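Ivness Tech Forum > Mobile & Broadband > Networks

Naciri switching off 3G – what are you lot doing?

Started by pylonwatcher, January 24, 2022

pylonwatcher
Got the text this morning. Naciri are turning 3G off in April, starting with the rural masts which means us. Says my handset "may not be able to make calls after this date". It's an Inditix slider, seven years old, battery still does three days. Not thrilled.

Anyone else had it? And is the Ala upgrade offer any good or is it the usual tat?

saltmarsh_sue
Had mine last week. Mum got one too and thought it was a scam, deleted it. So that's going well. Nothing through the post for her, just the text.

quarterpast
About time. That spectrum has been doing next to nothing for years. They'll reuse it for 4G and you'll all get better signal indoors. Happens everywhere, we'll moan for a month then forget it.

pylonwatcher
Fine if you live near a mast. We're in a dip. 4G here is one bar at the top of the stairs and nothing in the kitchen. 3G works in every room. Checked again just now.

quarterpast
Because they haven't moved the 4G to the low band yet. They can't till the 3G is off. Chicken and egg.

saltmarsh_sue
So there's a gap where we have neither? Lovely.

quarterpast
No, 2G stays on. Calls and texts drop back to that. It's in the small print on the Naciri help page, second tab.

mothballed
2G stays on "for now". They said that about 3G as well. My alarm box has a sim in it and the alarm firm couldn't tell me which network it uses, which one it falls back to, anything. Rang twice. Second bloke said to "keep an eye on it".

grumbleweed
Took the Ala offer so can answer that bit. It's the Ala 6, free if you stay on a 12 month sim, or buy it outright. Got mine through the shop in the precinct.

Good – calls over 4G work out of the box, screen is fine, takes two sims.
Bad – speaker is awful, and it came with loads of apps you can't get rid of, only hide. Charger not in the box either.

Took me two goes to move everything over, contacts came across with half the surnames missing.

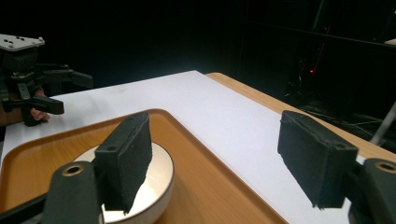
What to check before you take the offer
Wrote these down for my brother so may as well stick them here.

1. Does your current phone do calls over 4G. Settings, mobile network, look for a switch called VoLTE or 4G Calling. Some Inditix ones have it hidden till you do the update.
2. Is your sim old. If it's the pale blue Naciri one it needs swapping, the shop does it free. Mine took 21 minutes start to finish and that was mostly the queue.
3. Wifi calling. Turn it on now, whatever else you do. Then ring somebody and walk about the house.
4. Anything else with a sim in it – alarms, car trackers, that sort of thing.
5. Turn your mobile to "4G only" for a day if it lets you and see where it drops.

pylonwatcher
Ta, that's really useful. No VoLTE switch on mine. Ran the update, still no switch. Think the slider's had it.

quarterpast
Which model? The later ones definately had it.

pylonwatcher
The first one. Of course.

tinfoil_pete
Don't bother with the Ala. Ala, Inditix, all the same innards at that price. Buy a second hand one that's a couple of years old and was dear when it came out. Better radio, better speaker.

grumbleweed
Except the second hand ones don't always do 4G calling on Naciri. They only switch it on for handsets on their list. My brother's is a much posher phone than mine and it drops to 3G for every call. He's stuffed come April.

tinfoil_pete
There's a list?

grumbleweed
106 handsets on it. Help page, scroll right down, it's a PDF. If it's not on there they won't promise anything.

tinfoil_pete
OK just looked. Mine isn't on it. Bit of a joke, it's a perfectly good phone and does 4G calls on the other sim.

quarterpast
Then move to the other network?

tinfoil_pete
Other one has no signal at work. Hence two sims. We've all got reasons mate.

mothballed
This is what gets me. It isn't an old phone problem, it's a Naciri can't be bothered to test phones problem. People will bin stuff that works.

quarterpast
Bit harsh. Every handset needs testing for emergency calls and that costs money. I'd rather they had a short list that's right than a long one that isn't.

mothballed
And I'd rather they paid for it out of the price rise we had last spring.

saltmarsh_sue
Can we not do the price rise again, there's already a thread for that and it's horrible.

Question about no 3 on the list. Mum has wifi but it's the very slow sort. Is wifi calling ok on that?

grumbleweed
Should be, a call uses hardly anything. Trouble is if the power goes, router goes too. Worth a thought if she's on her own. Ask about a battery pack for the router, they do have them but they don't advertise it.

saltmarsh_sue
She's on her own yes. Will ask. Thanks.

pylonwatcher
Rang Naciri. On hold for ages. The woman was nice to be fair. She says the low band 4G goes live on our mast "within six weeks" of 3G going off. So there IS a gap, quarterpast.

quarterpast
2G in the gap though. You can still make calls.

pylonwatcher
Calls yes. Data no, not so you'd notice. I do my card payments on a reader that runs off the phone.

quarterpast
Ah. Right, that's a pain, fair enough. Didn't think of that.

tinfoil_pete
Ask for money off for those weeks. They gave me some when the mast by the reservoir was down. Had to ask twice and say the word complaint.

pylonwatcher
Will do. Going for the Ala in the meantime I think, I can live with a bad speaker. Anyone want a slider for parts?

mothballed
Go on then, what colour

pylonwatcher
Red. Bit scuffed at the hinge end. Pm me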